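## 第三章 给木桌面上硬蜡油

桌子拼好、腿也装稳了，接下来就是我最喜欢的一步：上油！我自己用的是 Skarnby 的硬蜡油，哑光的那款，配 Praramer 的白色百洁垫。你手边要是别的牌子也没关系，步骤大同小异，只是干燥时间要以罐子上写的为准。

先说一句，这一章假定你的桌面是没上过漆的实木。如果是旧桌翻新，请先回第二章把老漆处理干净，不然油吃不进去，表面会一块深一块浅，看着特别闹心（我的第一张桌子就是这样，后来整个重磨了一遍）。

### 3.1 准备

1. 把桌子搬到通风的地方，避开太阳直射。我一般挑星期六一早开工，这样晚上还能赶上第二遍。
2. 用 150 目砂纸顺着木纹磨一遍。手上别使太大劲，让砂纸自己走。
3. 换 240 目再磨一遍，边角和桌沿的倒角也别漏。
4. 吸尘，然后用微湿的棉布擦一遍，等它干透。擦过之后木纤维会立起来一点，摸着毛毛的，这很正常。
5. 再拿 240 目轻轻带一遍，把立起来的毛刺去掉，最后再吸一次尘。

> **注意：** 磨的时候请戴口罩。细木粉飘得到处都是，窗台上、杯子里、头发里都有。

拼板之间的接缝要单独照顾一下。缝里容易藏粉尘，油一上去就变成一条灰泥，干了以后很难抠。我用旧牙刷顺着缝刷，再用吸尘器的扁嘴跟着走一遍，效果比单用湿布好得多。

### 3.2 试色

别急着往桌面上倒油！先在桌板背面找一块巴掌大的地方试一下。浅色木头上油以后会变暖、变深，深多少跟木头本身关系很大，罐子上的色卡只能当个参考。

1. 在背面涂薄薄一层，等五分钟，擦掉多余的油。
2. 放一晚上再看颜色。刚擦完那会儿总是偏深的，别被吓到。
3. 如果觉得太黄，可以换 Skarnby 带一点白色颜料的那款打底，第二遍再用透明的。 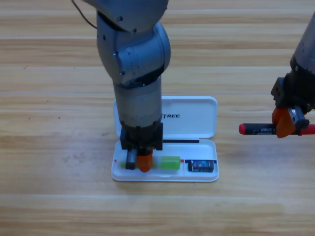
试色满意了再往下走。顺便把背面用铅笔记上日期和用的哪款油，过两年要补的时候你会感谢自己的，我有一张桌子就因为没记，补出来的那块一直跟旁边对不上。

### 3.3 第一遍油

1. 把罐子里的油慢慢搅匀，底下沉着的东西要搅起来。不要摇，摇出来的气泡会跟着跑到桌面上。
2. 倒一小滩油在桌面中间，真的是一小滩，每平方米 40 毫升就够了。
3. 用百洁垫先打圈推开，再顺着木纹从头拉到尾。长板子尽量一口气拉到底，中途停下来的地方容易留印子。
4. 等 7 分钟，看看有没有哪里已经吸干发哑。发哑的地方再补一点点。
5. 换干净的棉布，把表面所有没吸进去的油擦掉。要擦到手掌抹过去不觉得黏为止。

> **警告：** 沾过油的布和百洁垫有自燃的风险，千万不要揉成一团扔进垃圾桶！用完马上泡进水里，或者在室外单层摊平晾到完全变硬，再按当地的规定丢弃。

端面（就是能看到年轮的那两头）特别能喝油，我通常会多给一遍。桌沿下面记得用布抹一下，油会顺着边往下流，挂在底下形成小油珠，干了就硬邦邦的，坐着的时候腿一蹭就知道。

### 3.4 第二遍油

两遍之间至少隔八个小时，罐子上写得更久的话就听罐子的。天冷或者潮湿的时候要再等等，指甲轻轻划一下不留痕才算可以。

1. 用新的白色百洁垫干擦一遍，把第一遍留下的小颗粒去掉。
2. 吸尘，擦净。
3. 重复 3.3 的做法，油量减半。
4. 侧着光看一遍桌面。有亮斑就是油多了，趁没干赶紧再擦。

要不要第三遍？书桌我觉得两遍足够，餐桌的话我会再加一遍，毕竟汤汤水水的。Nullbridge 那种高固含的油通常一遍就成，可别照我这个遍数来，会越涂越黏。

### 3.5 养护期

- 头一天别往上放任何东西。
- 头一个星期可以轻用，但别铺桌布，也别放橡胶脚垫的东西，会留下圈印。
- 洒了水马上擦，别等。
- 平时用拧干的湿布就行，不要用厨房重油污清洁剂，它会把油层一起带走。

### 3.6 常见问题

**擦了半天还是黏。** 多半是第一遍油没擦干净。拿百洁垫蘸一点点新油打圈，把黏的那层化开，马上用干布擦掉，然后多晾两天。

**有杯子印。** 浅的印子用百洁垫顺木纹轻擦，再补一点油。深色的印子要局部砂磨，补油的时候范围放大一些，颜色过渡会自然很多。

**剩下的油怎么存？** 罐口擦干净再盖紧，放阴凉处。剩得不多的话我会倒进小玻璃瓶，尽量装满，里面空气少，结皮就慢。如果已经结皮，把皮整块挑出来，下面的油过滤一下，确认没变稠就还能用。

**桌面用的是 Lapointe 的水性漆，能直接上油吗？** 不能，漆膜会把油挡在外面，得先全部磨掉，具体做法见第二章。

桌面养好以后就可以装理线槽了，螺丝和垫片都在 597 号配件袋里，先别拆，下一章要按顺序用。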